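Floor Verhoeven
2019-06-30

Okay friends, a long one about my grandmother's quilt frame and what I've learned about hand quilting since I inherited it, so get yourself some tea (mine is already going cold).

1/ I'd pieced tops on the machine for years and always mailed them out to be quilted. Then the frame came to me last November and I felt I owed it one real quilt, start to finish, by hand.

2/ First thing: thread. I bought whatever was on sale and it knotted every few inches. Muthoni Waweru at my guild handed me a spool of the waxed kind and oh my goodness, the difference!

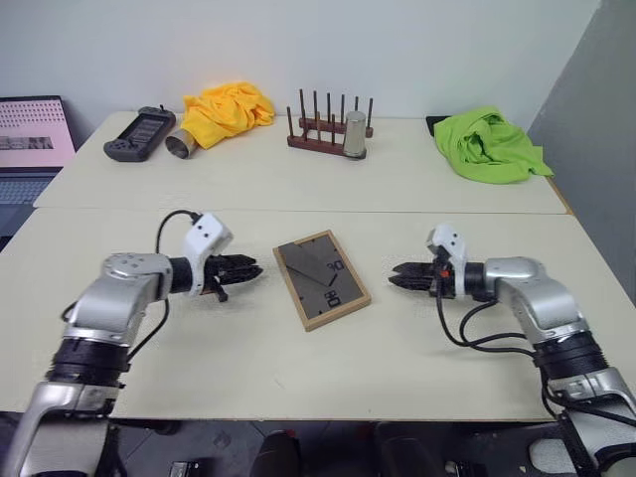 3/ Second thing: shorter lengths. I was cutting pieces as long as my arm and then some, thinking I'd save myself the trouble of starting over. Go to your elbow and stop. You'll rethread more and swear a lot less.

4/ My stitches were enormous to begin with, and Delali Akpalu told me to quit fretting about small and work on even. I've put in over 100 hours now and they're getting smaller without me trying -- slowly, but they are.

5/ Batting! Cotton is lovely but it fights the needle. I switched to wool for the second quilt and it's like stitching through a cloud. Costs more, and I'd still do it again.

6/ I know plenty of you quilt in a hoop on the couch and get beautiful results. For me it's the frame, mostly for having somewhere to sit down and pick up right where I left off. I do love a nice piece of wood too, I'll admit.
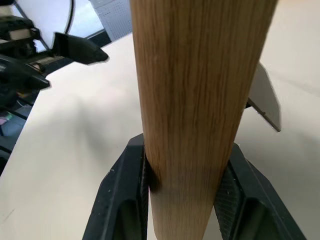
Straight grain, honey color. Could look at it all day.

7/ Next up is the binding, and I'm going back and forth on bias or straight. Tell me what you do at the corners, please, mine come out looking like little ears.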